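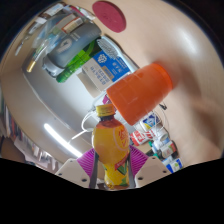
A reader wrote in after the April drill to ask why her shelter team spent the first hour hunting for a pen, and whether there was a right order for setting up a reception point. There is. Quick version below, I'm typing this between shifts.

How to set up a reception point for a joint evacuation exercise

Written for the Skikbridge drill, 300 role players, two gates. Scale it to suit.

Before the day

1. Get one phone list. One. County, Guard unit, Red Cross, school district, all on the same sheet, with radio call signs next to the names. Print 50. Laminate a few if you can.

2. Agree on words. "Cleared" means medical to one agency and security to another. Pick a meaning, write it on the board, make everybody use it. We lost a whole bus at Feltilden over this. (It was in the parking lot.)

3. Walk the route on foot. Gate to intake, intake to medical, medical to beds. Time it with a stroller or a wheelchair, not just you in boots.

Setup, morning of

4. Tables first, then tape, then signs. If you tape first you will move the tape.

5. Intake needs 8 seats minimum at our size. Put the interpreters at the front of the line, before the forms. People who can't read the form hold it for a long time and then hand it back blank.

6. Medical goes next to intake but with its own door. Stretcher has to get out without crossing the line.

7. Radio check with every station. Log the time. If a station doesnt answer, send a runner, don't keep calling.

Running it

8. Wristband on, number in the log, THEN the bag search. Other way round and bags get separated from owners.

9. Shift change every four hours. Outgoing lead stays 14 minutes. Odd number, I know, it's what the Pustero folks wrote in their plan and it stuck.

10. Families stay together at every station. Write it on the board under "cleared".

11. Exercise control can pause play at any time. Code phrase goes on the back of the phone list. Real injury = "no duff" or whatever your plan says, say it twice.

Closing out

12. Count wristbands against the log before anybody goes home. Role players leave early, they always do, so put somebody at the exit with a clipboard.

13. Hot wash the same afternoon, standing up, while poeple still remember. One problem and one fix per station. Longer write-up can wait.

Supplies I'd pack again: pens (more pens), painter's tape, spare radio batteries, clipboards, two whiteboards, extension cords, vests in different colors per agency.

Blank intake log is on the Sumampouw page under Forms. Use the newer one, the old one has no column for family group.

Updated Aug 5, 2019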